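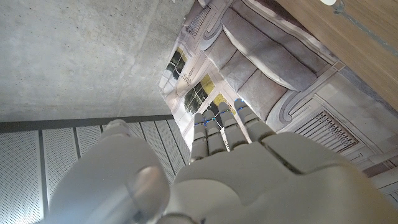
Concrete over gray perforated panels, Flirnari hall.

THE LIVING ROOM

The sofa was late. Everything else was late too but the sofa was the one people kept asking Ronja about.

"Berge says tomorrow," she said.

"Tomorrow when?"

"Just tomorrow."

Njål Brekke wrote that on his hand. He had paper. He wrote on his hand anyway, and then he went off to shout down a phone at somebody at Gerkar, where the lamps were coming from, or were supposed to be.

So she had the print. The print had come early, rolled up in a tube as long as a canoe, and it was already on the wall. A whole living room, gray and cream, nicer than any place she had ever rented. Somebody had picked it out of a catalog called Diter without asking her. She'd have picked the same one, which annoyed her.

She swept. She moved the ladder. She moved the ladder back. The concrete made every noise twice - broom, broom, cough, cough - and she began humming just to hear something come back softer. It didn't.

Her grandmother had a room like the one in the print. Not that big. But the same idea, a room for company, door kept shut, cushions plumped for people who came at Easter and sat on the very front edge. You could go in if you had clean socks. Ronja used to go in with dirty ones and lie on the floor behind the sofa, where nobody would look, and listen to the house going on without her. Pipes. The radio. Someone saying her name in the kitchen and not meaning it yet.

The house was built in 1918 and smelled like it. Sold in August, the year she turned 18. No, 19. She could never get that right. The sofa went with it. The new people didn't want it and didnt say so until after, and by then it was out by the road in the rain.

"You're standing still," said Siv Boström, going by with a bucket.

"I'm looking at the wall."

"Look at it while you're moving."

Siv was right, Siv was always right before lunch. Ronja picked up the tape. Gaffer tape, the good roll, nearly gone. Corner of the print was fine. She pressed it anyway. Cold under her palm, faintly grainy, and up close the living room came apart into dots, the way a face does if you lean in to far.

She stepped back and it was a room again.

Forward, dots. Back, room.

She did it a few more times. Nobody was watching, or if they were they let her.
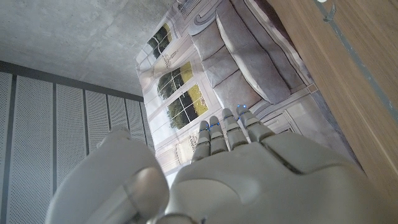

"How do you get the creases out of a print that size?" Siv asked.

"Hang it flat with even tension and leave it overnight, then steam whatever's left from the back."

"Huh," said Siv. She put the bucket down. "My mother had a sofa you weren't allowed to sit on."

"Everybody's did."

"Plastic on it, even. You'd stick."

"Ours had no plastic. Ours had my grandmother."

Siv laughed, one bark, and the concrete laughed too. Then she sat down on the upturned crate and looked at the print with her elbows on her knees, the way you would look at a fire. Ronja sat down next to her on the floor. Lunch was somewhere, a bag with bread in it, too far to reach.

"Who lives there, you think?" Siv said.

"In that? Nobody. It's a catalog."

"Somebody fluffed those cushions."

True. Somebody had. Ronja hadn't thought of that. A person with sleeves rolled up, in a hurry probably, stepping out of the way a second before the shutter went. Then off to the next room, the next sofa. Maybe humming.

"She's late," Ronja said. "She's got a bedroom to do by three."

"And the lamps haven't come."

"The lamps never come."

"And she's standing there - "

"Looking at the wall."

Siv gave her the bread. She must have had it the whole time.

Njål came back, off the phone, red in the ears. Lamps tomorrow. Also there was a truck outside. Berge, a day before they'd said, and the driver wanted a signature and wanted it quick because he was parked across a gate.

They all went. It took four of them and the driver and a lot of swearing to get it through the door, on its end, then on its side, then on its end again. Green. It was green. The order said gray, Njål had the order, he read it out loud twice and it said gray both times.

The driver had already gone.

"Well," said Siv.

"Put it down," said Ronja. "My arms."

They put it down in the middle of the floor, crooked, a strip of wrapping still hanging off one leg. Njål went straight back to the phone. Siv went for her bucket.

Ronja looked at her socks. Pulled off her boots. Then she went around behind it and lay down on the concrete, and waited for somebody to say her name.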